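Neltdale robot goes back to school, one sweater at a time

The robot at the old Gillgate carpet showroom has a new teacher, a new subject and, since April, a growing pile of knitwear. The subject is laundry. The teacher is Anju Uniyal, who spent nine years altering wedding dresses and now gets paid to fold the same few garments over and over while a machine looks on.

Tosska, the small Neltdale company that runs the place, is trying to get a two-legged robot with three-fingered hands to pick up clothes, shake them out and put them down somewhere sensible. The company had hoped to be further along by now. Its first attempt relied on written rules for where a sleeve ought to be, and the sleeves declined to cooperate.

So the company has switched to showing. For part of each shift an operator in the next room wears a pair of gloves and a headset, and the robot's arms do what the operator's arms do, a fraction of a second later. For the rest, Uniyal stands beside the machine and works on the cloth directly, lifting a hem or turning a cuff, so that it gets a look at how fabric behaves when somebody competent has hold of it. Everything is recorded, including the parts where things go badly.

"They told me to be natural," Uniyal said. "I asked how natural anyone is supposed to be on the fortieth go with the same sweater."

A single run through a task is called a demonstration. Tosska wants 200 good ones for each garment before it lets the robot try alone. The black sweaters stood at 191 when we visited, and the mood in the room was that of the last hour of a long drive. Towels were finished weeks ago. Towels, everyone agrees, are easy, and the robot has become rather smug about them, if a machine that says nothing can be smug.

Knitwear is a different matter. It stretches when pulled, bunches when dropped and has no edges to speak of once it's in a heap. Dark knitwear is worse, as the small cameras near the robot's hands have trouble telling one fold from the next. Uniyal suggested early on that they might begin with something in yellow. She was told that people own black sweaters and that the robot had better get used to it.

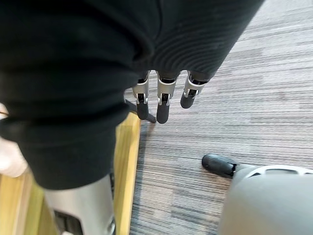 The handover is where most of the time goes. A person passing a sweater to another person lets go without thinking about it, at the moment the other one has it. The robot has no such instinct, and neither does an operator whose gloves can't feel any weight. Sometimes both parties hold on. More often both let go, and the sweater ends up on the floor, which at Gillgate is at least well carpeted.

Uniyal has settled on a method that isn't in the company's instructions. She keeps a hand under the cloth until the robot's fingers have closed, counts to two, and then draws away slowly. The operators have started doing the same from their end, and Tosska has quietly begun calling it a procedure.

A run takes 90 seconds if nobody hurries, and nobody is allowed to hurry. Speed in the recordings turns into speed in the robot, the engineers say, and they'd like it to reach competence first. One operator who used to fold at a brisk retail pace had a whole afternoon of work thrown out. He now folds, by his own account, like a man defusing something.

Results so far are mixed in a way the company is fairly open about. Left to itself with a towel, the robot produces a tidy rectangle most of the time. Left to itself with a T-shirt, it produces a rectangle of a kind. It hasn't yet been left to itself with a sweater, though it was once allowed to finish one that Uniyal had started. It smoothed the front with great care, folded in both arms and then unfolded them again, apparently having learned this from a morning when Uniyal changed her mind.

That sort of thing is the known drawback of teaching by example. The machine copies what it's shown and can't tell a habit from a point of technique. An operator who scratched his nose between runs was asked to stop after the robot's right hand began drifting upward at the end of each fold. The runs in question have been removed, and the drift is said to be fading.

The first customer is expected to be Srisuk, the commercial laundry on the far side of Neltdale, which handles almost 200 bags a day in the busy season and has agreed to take the robot on trial in the sorting room. The laundry's staff have been over twice to have a look. Their main question was whether it could do fitted sheets. Tosska said fitted sheets were on the list, and declined to say how far down.

No one at Srisuk is being moved to make room for it, according to the company, and given the present pace that's easy to believe. The trial will begin with towels.

Uniyal, for her part, has agreed to stay through the cardigans. She was offered a turn with the gloves and headset last month and didn't care for it, saying it was like sewing in somebody else's coat. She prefers to stand next to the thing and pass it the clothes. She has also asked for the sweaters to be washed before the next round, a job that will have to be done by hand.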